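About Cirnano

Cirnano is a household laundry and bedroom service based in Stutham. We wash, dry, fold and put away clothes, and we change and make beds. We work in people's homes and from our own wash house on Perrin Street.

Most of our work is ordinary clothing and bedding: shorts, T-shirts, school clothes, duvets, blankets, soft bags, and the plush toys that live on children's beds.

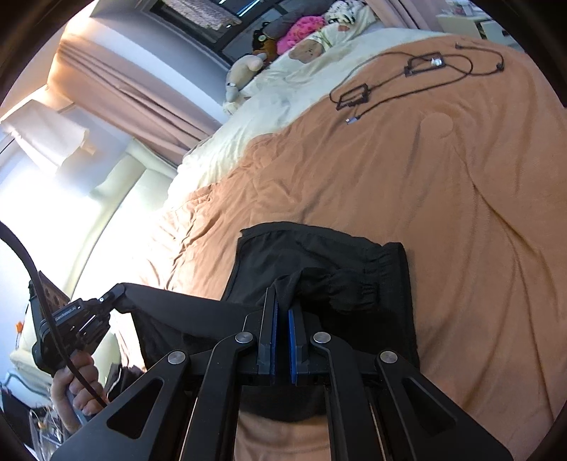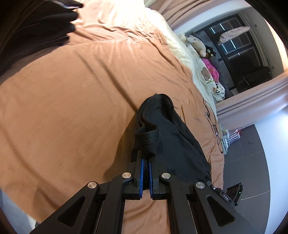

How we started

The company began as a drop-off laundry with two washers and a long table. Customers brought in bags of clothes and picked them up folded. After the first winter, several of them asked whether we could come to the house instead, as the washing was getting done but the clean clothes were still sitting in piles in the bedroom. We tried it with four households on the same block. All four stayed with us.

We moved to the present building when the old one was sold. It had been a print shop, so the floor was already strong enough for the machines and the drains only needed small changes. Our address is 383 Perrin Street. The entrance is at the side, next to the loading door.

In 2709 square feet we have the washers and dryers, a drying room for things that can't be tumbled, a mending corner and the folding tables. The office is upstairs.

What we do in the home

A standard visit covers one or two bedrooms. We use the bed as the work surface in most homes, because few bedrooms have a table big enough. We pull the duvet or blanket straight, sort the clothes on top of it, fold, and put everything away before we make the bed.

Shorts and other clothes with elastic waistbands are folded in half lengthwise, then in thirds up from the leg. We don't stretch the waistband flat. Gathered elastic goes back to its own shape, and pulling on it only wears it out sooner. Dark clothes are checked for lint and turned right side out before folding.

Fabric bags are emptied, shaken out and folded with the handles tucked inside. If there is anything in the pockets we leave it in a dish on the dresser. We do not throw away receipts, notes or loose buttons.

Blankets and duvets are folded or spread according to what the customer prefers. Please tell us on the first visit. We write it on the house card and follow the card after that.

Plush toys are set aside while the bed is being made and go back when it is finished. We will wash them if you ask. Long-pile ones go in a mesh bag on a cool cycle and dry on a rack, which can take two days, so it is best to check with the owner first.

Chargers and cables left on the bed are moved to the nearest shelf or nightstand. We don't unplug anything from the wall.

What we do at the wash house

Pickup and return are on the same route each week. Every household has its own numbered bags, and loads from different households are never mixed. We use an unscented detergent unless you supply your own. Comforters, mattress pads and large blankets are washed one to a machine.

Small repairs can be done while the laundry is with us. We replace elastic, sew on buttons and close seams. Zippers are sent out to Dekunberg Alterations and take longer.

We do not handle leather, fur or anything marked dry clean only. If one of these turns up in a bag, it comes back to you unwashed with a tag on it.

Our customers

We currently serve 527 households in Stutham and the nearby townships. Many are families with young children. Others are older people who can manage their washing but find it hard to change a bed, and people coming home from the hospital who need help for a few weeks. There is no minimum contract. You can pause the service at any time by calling before noon on the day ahead of your visit.

Our staff

Everyone who comes to your home is employed directly by Cirnano. New staff spend their first month at the wash house learning fabrics and folding, then go out with an experienced worker before they get a route of their own. We try to send the same person to each home. When that isn't possible, the replacement will have read your house card.

Visiting us

The counter is open from 7:30 a.m. to 6 p.m. You are welcome to come in and look around before you sign up. Parking is behind the building. In August the counter closes at 4 p.m., but pickups and home visits run as usual.

For prices and route areas, see the Services page. To request a first visit, use the contact form or ask at the counter.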